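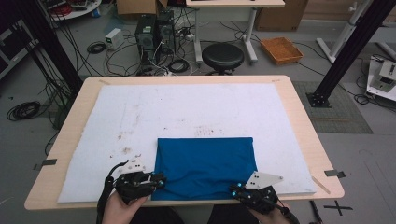 Consumer Claims and Household Evidence
Week 3 handout: what does "stain resistant" mean?

6 min read
12 shares | 4 comments

Read this before the seminar and bring the Sterkum leaflet with you. If you lost yours, there are spares in the tray outside the Clelville office.

1. The claim

Fabric sellers like words that sound measured. "Resistant" is the favorite. A cloth can be called stain resistant if it does a little better than some other cloth, with one kind of spill, wiped up quickly. The label seldom says which cloth, which spill or how quickly. Ask those three questions first and a good many labels have very little left to say.

Compare "stain proof," which is a stronger claim and which sellers use much less. I would draw my own conclusions from that.

2. The Sterkum leaflet

The leaflet says the finish was "tested over 500 wipes." Fine. Tested and found to do what? The sentence never gets there. A cloth that failed on the second wipe could be tested over 500 wipes if somebody kept wiping.

Page two has a chart with no scale on the upright axis. The treated bar is much taller than the untreated one. Taller in what unit? Students last year guessed "cleanness," which may be the best answer available.

3. The Hudix survey

Hudix takes another route and asks customers. Its brochure reports that 900 buyers were sent a form and that "most were satisfied." In the small print you will find that 135 forms came back. That is 15 percent. We know nothing about the other 85 percent, and people who bother to return a form tend to be either very pleased or very angry.

Also look at the wording of the question: "How satisfied are you with your easy-care tablecloth?" The buyer has been told it is easy care before being asked anything. Wondimu Asfaw covers leading questions in his part of the course, so I'll leave that to him.

4. Home tests

Some of you will want to try this in your own kitchen. Good, but a home test can fool you as easily as a brochure can.

- Use the same amount of the same liquid on both cloths. A splash is not an amount.
- Wait the same time before wiping.
- Have a second person judge the result without knowing which cloth is which. Ntombi Molefe's group skipped this in May and then couldn't defend their ranking.
- Write down the results you don't like.
- One trial on one cloth tells you about one trial on one cloth.

Coffee and beet juice are both useful. Oil is harder to judge by eye, especially on dark fabric.

5. What I would accept

A named method, a named comparison, the number of samples, and the failures reported along with the successes. Nkuna comes closest of the brands we looked at, though it is still vague about what happens after repeated washing. I wouldn't pay extra on the strength of it.

For the seminar: rewrite one claim from the Sterkum leaflet so that it could be shown to be false. One paragraph, no bullet points.

Related
Week 2: "Up to" and other elastic words
Week 4: Who paid for the test?
Reading a chart with no axis
Leading questions (W. Asfaw)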